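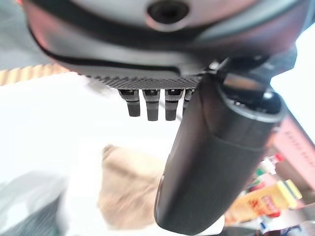
Session 4: Where Sourdough Gets Its Flavor

Welcome back! Last week was all flour and gluten, and several of you asked when we'd get to the good part. Well, we've arrived. Bring your starter to the bench even if you think it's dead (it almost never is).

What lives in the jar

A starter is flour, water and a crowd of wild yeasts and bacteria. The yeasts make most of the gas that lifts the dough. The lactic acid bacteria make the sourness, and they do far more than that: they change how the crust browns, how the crumb feels and how long the loaf keeps. I find this wonderful every single time I teach it.

Two acids to know

Lactic acid tastes mild and round, like yogurt. Acetic acid is the sharp one, the acid in vinegar. Every sourdough has both, and the balance between them is what you're tasting when one loaf seems gentle and the next makes your mouth water.

A wetter, warmer starter usually leans toward lactic. A stiff starter kept cooler often comes out sharper, though flour matters too, and so does the particular mix of microbes you happen to have. Whole rye speeds everything up! It brings extra minerals and enzymes, and it also buffers the acid, so a rye dough can hold a lot more of it before the bacteria slow down.

Feeding by ratio

We write feedings as starter : water : flour, by weight. A 1:1:1 feeding peaks fast. A 1:5:5 feeding takes much longer, handy if you want to sleep. Please weigh everything. Cups are hopeless for this.

Bench work for today

Pair up and mix one stiff and one wet starter from the same parent jar. Label both with your initials and the time. Mark the starting level with a rubber band, then leave them on the shelf by the window until the break. Smell before you stir, and write down the first word that comes to mind, even if it's "paint" or "old apples." Those are useful words.

Leif Ljungberg has the scales for the left bench, and Brândușa Roman has the pH strips.

For next time

Read chapter 9 in the course reader, the part on enzymes and long cold proofs. Bake one loaf from either starter and bring two slices, one from the middle and one from the heel. Session 5 is salt, and I have a lot to say about salt.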